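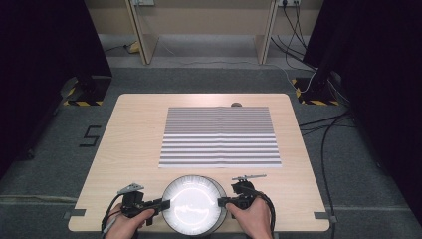 The small table, the striped sheet and a round white dish.

I have never believed in lining paper. My mother's cupboards were full of it and all I remember is crumbs getting underneath. So when the woman in the Dillberg shop told me that a good striped sheet would "make" a pale table, I nodded and thought, it's a bit of paper. I bought one anyway, which tells you how much my scepticism is worth at the till.

It has a crease down the middle. I've tried leaving it under a stack of cookbooks for a weekend and I've tried smoothing it with the side of my hand. The stripes still go wavy wherever it lifts. The magazines that show these things must iron them, or else photograph them in the first ten minutes. I'm told you can get a woven one that lies properly flat, for a good deal more money, and I'm told a lot of things.

The table I do like. Rounded corners, light wood, no hip bruises. It came second-hand from a flat clearance over in Grenport and the seller wanted 100 for it and took 75, so I'm inclined to be kind. It marks if you look at it sideways, mind you. A shiny white dish on top of it does look smart, I'll admit, but then so would a shiny white dish on an upturned crate.

Anyway, plates. I've been meaning to write about plates since October, when the old ones finally got down to an odd number and I started reading reviews. Don't read reviews of plates. There were 4,000 of them for one range by Treltar and as far as I could tell half were about the delivery driver. The other half said "lovely quality", and I still have no idea what that means on a plate. It holds dinner or it doesn't.

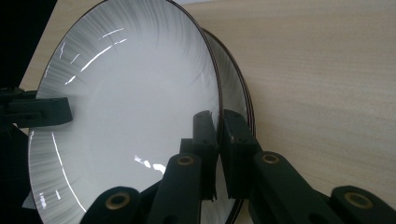 Grey brushwork on the rim, dark band round the edge.

I ended up with these, which the shop files under Gouveia. The card that came with them claims the brushed lines make every plate "a unique piece". Perhaps. What I can say is that the lines are fine and feathery and don't go evenly round the rim, and I prefer that to a printed pattern. The middle is plain and glossy. It will show every scratch, I expect — ask me in a year.

My one real doubt is the dark band on the lip. I had a set with a painted edge once and it was the edge that went first, bald patches by the second winter. The card says dishwasher safe. Cards always do. I'm washing them by hand for now and resenting it slightly.

They do stand up nicely one behind the other, and the rims look better that way than in a pile. Whether I need a rack for that is another matter. The one I was shown holds plates up to a size it won't state on the box and weighs 445 grams, a fact it states twice. I've left it in the shop until Monday to see if I still want it.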